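Well, I promised a few of you I'd write up the Nidance folding kit once I'd had it long enough to have an opinion, and it's August now, so here we are with a cup of tea and my notes.

For anyone new, Nidance is the add-on from Sonotbridge that teaches a pair of arms to fold laundry. You bring your own arms, they send the software and a setup guide, and you get 3 months of support, which in my case has mostly meant lovely patient emails from Nanna Ladefoged. 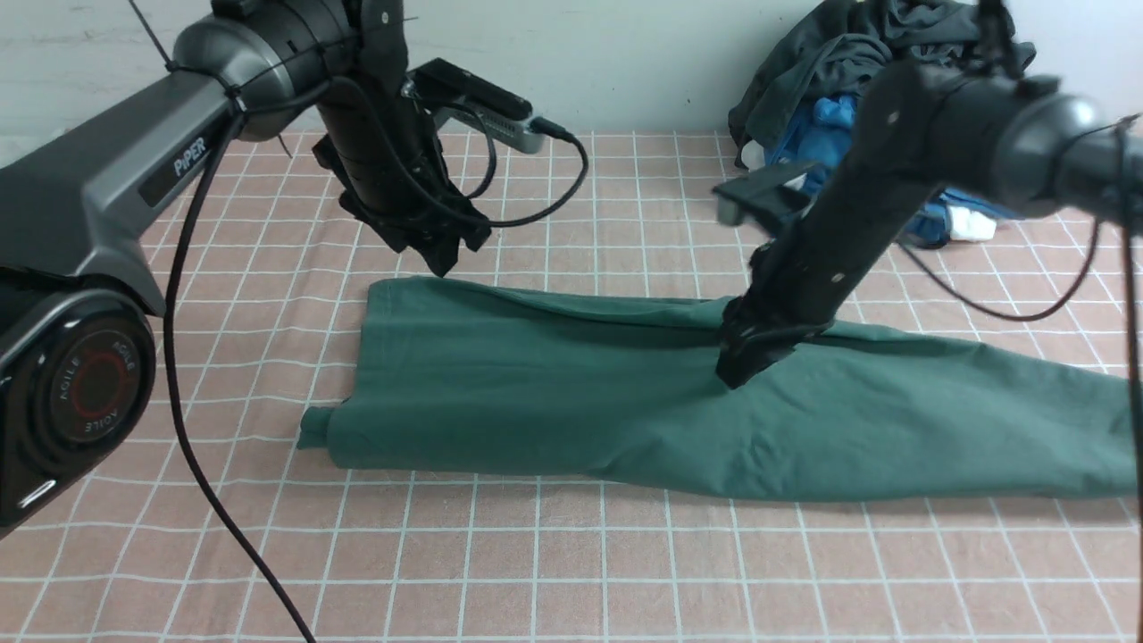
Both arms over the dark green one, right gripper down on the cloth.

The guide is 80 pages and I'd call it friendly, if a bit fond of its own diagrams. I got stuck on calibration for a whole evening (my fault, I'd skipped a page) and Nanna had me sorted before breakfast. I do like the way you can slow everything right down while you're learning. My neighbour Edith Cuervo came over to watch and stayed for two pots of tea!

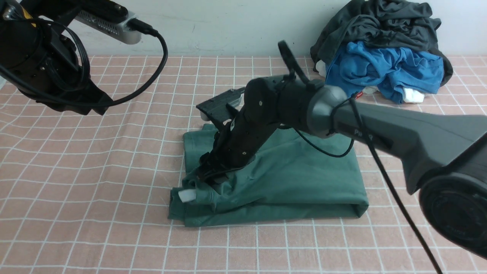
Now, the grumbles. Corners are the fiddly bit, and the default grip setting was much too keen for my liking, so I turned it down to 7 and have left it there ever since. Dark colours took more fussing over the lighting than I'd expected too. And I really wish the starter library had more than tea towels and T-shirts in it, as jumpers are what I'd most happily hand over to somebody else.
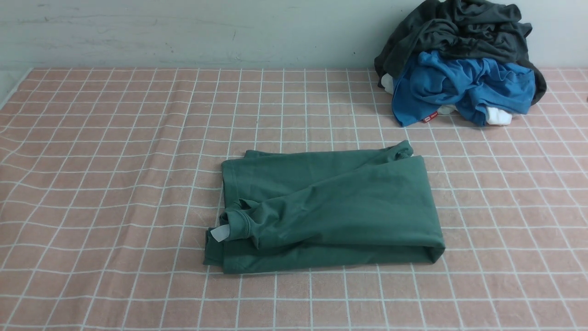 As for the price, it's roughly $300 on top of whatever you paid for your arms, and I think that's fair if you enjoy tinkering. If you only want your washing folded, please keep your money and put the radio on. I'm renewing the support for another stretch, and Nanna says a jumper pack is on its way, so I'll report back when it lands.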